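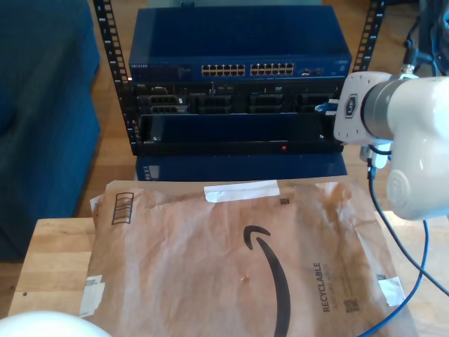 Figure 2. Network switch in an open-frame rack, with a padded mailer on the tabletop in front.

Living with the network cupboard

We had expected, when we first wrote to the community buildings of Henon and Comside, that most of our conversations would be about speed. Henon has 4,000 residents and a long memory of slow connections, and the earlier survey work in the district had been almost entirely concerned with who could get a decent signal and who couldn't. What people wanted to tell us about, once the kettle was on, was looking after the equipment. They talked about who had the key, who had last touched the cabling, and what to do with the spare leads that come in the post and never seem to end up where they are needed. We are grateful to them for steering us, and this section follows their lead.

The material comes from 51 interviews carried out in 24 buildings: halls, clinics, a rowing club, several small libraries and a good number of shared offices. We asked each person to describe an ordinary month, and then to tell us about the last time something went wrong. Equipment of the sort shown in Figure 2 was familiar to nearly everyone we spoke with, although few would have called themselves technical, and a fair number apologised to us (quite needlessly) for not knowing the proper names of things. One librarian at Comside called every item on her rack "the blue one" or "the other one", and had kept it all running very capably for years on that basis.

Labelling turned out to matter a good deal. In buildings where each cable carried a tag at both ends, people described faults as a nuisance. Where the tags had fallen off or had never been fitted, the same faults were described as frightening, and the usual response was to leave everything alone until an outside contractor could come. A receptionist at a Henon clinic put it this way: "I can follow a label. I can't follow a wire, not when it goes behind the desk with all the others." She now keeps a roll of cloth tape in her drawer, and writes on it with laundry marker because ordinary pen rubs off in the summer.

We also heard a lot about cable colour. Several buildings had started out with a scheme – one colour for telephones, another for the public computers – and had lost it bit by bit as replacements were bought in whatever colour was cheapest. Miyazaki noticed in her fieldnotes that people went on believing in the scheme long after it had lapsed, and would warn newcomers about it quite seriously. We don't want to make too much of this, but it did lead to at least one wrong lead being pulled on a pension morning at Comside, and it was still being talked about when we visited in October. 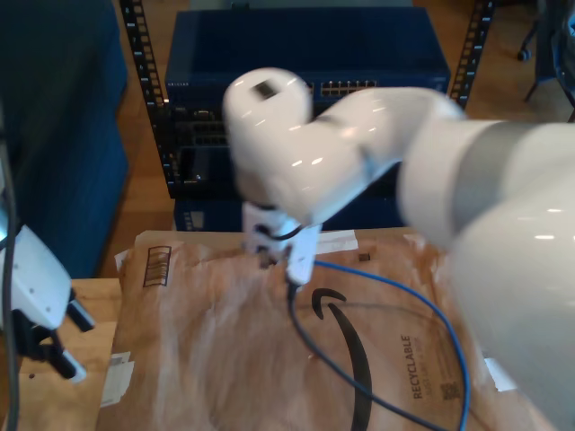 Spares, parcels and the question of keeping

Replacement parts used to arrive with the person who fitted them. They now mostly come by post, ordered by whoever holds the building's card, and they arrive on days when that person is often somewhere else. At Citgate, the shared office on the edge of Comside, parcels were signed for at the front counter, carried to the back room and put down on the nearest flat surface. Appiah spent two mornings there and was struck by how sensible this was from the point of view of the person carrying the parcel, and how unhelpful for the person looking for it afterwards. Orders were sometimes placed a second time while the first one was still in its envelope.

The packaging itself came up more often than we would have guessed. Many of our participants felt strongly about recycling and were pleased to see padded envelopes made of paper, but they were unsure whether tape and labels had to come off first, and the local advice differed between the two towns. Some flattened the mailers and reused them to store short cables, with the contents written on the front. We thought this a neat habit, and have since taken it up ourselves.

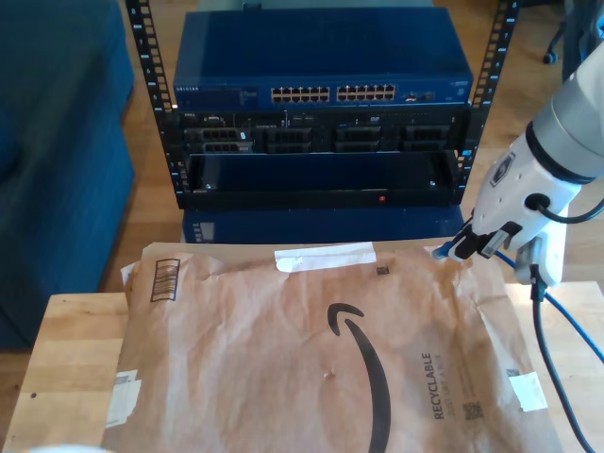 Who should look after the spares in a shared building? In our view it should be one named person with a deputy, using a single shelf or drawer that everybody else has been shown.

Buildings that worked this way reported shorter interruptions, although we would be cautious about the direction of cause. A group that can agree on a drawer can probably agree on other things too, and the rowing club, which had no drawer and no deputy, managed perfectly well on the goodwill of its members and a biscuit tin. The Kiss handbook, a stapled booklet that passes between the halls in Henon, recommends a yearly tidy before the holidays, and the copy lent to us had December 14, 2018 pencilled inside the cover beside a list of what had been thrown out. We return to the handbook in the next section, where its advice on keys is compared with what people told us they do.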